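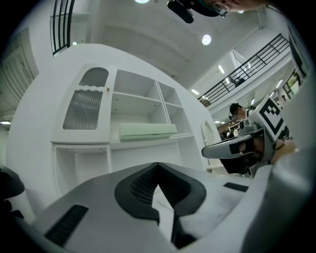 Clarley Apartments, Unit 26
Built-in cabinet and open shelving: inspection checklist with comments
November 2022
Checked by: Zamfira Moldovan
Copy to: Liviu Cârstea, Petronella Chauke

Mark each line OK, Fix or Watch. Comments go under the line they belong to.

1. Wall fixing
Watch. Upper run is tight to the wall. Pulled forward by hand at the top rail, slight give at the left end, none at the right. The last check in July noted the same thing. Remove the blank caps and retighten before the next visit.

2. Glass door, upper left
OK. Glass sits firmly in its bead. No chips found along the edges. Door closes without slamming and stays shut.

3. Door knob
Fix. The gold knob turns in its hole. Needs a quarter turn on the screw from inside. Do not use glue.

4. Hinges
OK. Two screws replaced last time are still holding.

5. Open shelf compartments
Watch. Shelf pins all seated. One pin on the lower row is a different make from the others and a little short. It holds but should be swapped for a Sorus pin from the spares bag.

6. Items on open shelves
Long or tall items are to be laid flat and pushed to the back. The light green box goes on a shelf lying down, and should not be left standing on its narrow edge on the work surface once people have finished with it. Nothing is to stick out past the shelf front.

7. Work surface
OK. Checked with a level, 4 mm out over the full length. Within what we accept. No lifting at the corners.

8. Lower open niche
OK. Keep heavy things here and not up top. Wiped out at the time of inspection.

9. Loads
No shelf in the upper run to carry more than 6 kg. The total for the upper run was put at over 200 lb by the fitter, but we don't work to that number and neither should anyone else.

10. Arched doorway
OK. Opening clear to full width. Nothing stored on the floor on either side of it. Keep it that way when shelves are being emptied and refilled.

11. Floor in front of cabinet
Watch. Cables and bags to be kept away from the place where people stand to reach the shelves.

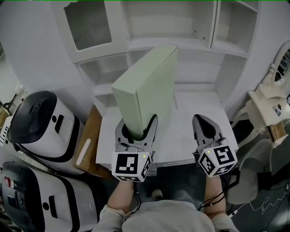 Lucian Vasiliu wrote back that he doesn't agree with item 6. In his view a box that gets taken down several times a day is safer on the work surface than on a shelf, as long as it is laid flat, and he would like the wording changed to allow this. He also asked who is paying for the shelf pin.

Reply from Z.M.: Flat on the work surface is fine during the day. Wording will be changed. It still goes back on the shelf at night. The pin is already in the spares bag and costs nothing.

12. Cleaning products
OK. Drikance spray only on the painted parts. Dry cloth on the glass.

Open items
Item 1, retighten left end: Tudor Stoica
Item 3, knob: Tudor Stoica
Item 5, swap pin: Zamfira Moldovan
Item 6, new wording: Zamfira Moldovan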